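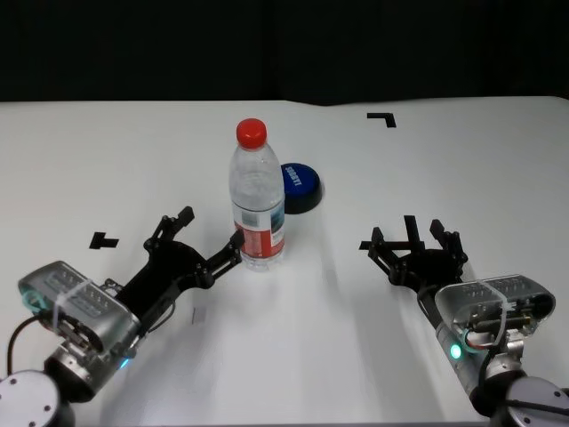 Chapter 12
The New Hire Has Two Arms

When Oltel put its first pair of robot arms on the packing floor at Andale, the company sent around a memo. The memo said that no jobs would change. It ran to 86 lines, which the packers thought was a lot of room for saying that.

Jobs changed, of course. A packer who used to lift bottles all shift now spent the morning setting one bottle on a table, watching two grippers go after it, and setting it back. Her title became "cell operator." Her pay went up by 12 cents an hour, and her back stopped hurting. She also missed talking to people — the arms were poor company at lunch.

In this chapter we follow the Andale floor from the January trials to the day the second line opened. We ask who learned the new work, who taught it, and who was still sweeping up afterward. We also look at Clikell, a smaller plant that asked its 80 workers what they wanted automated before buying anything. (The top answer was the time clock.)

Before you read on, write down one task from a job you have had that you would gladly hand to a machine. Keep the page. You will need it on page 149.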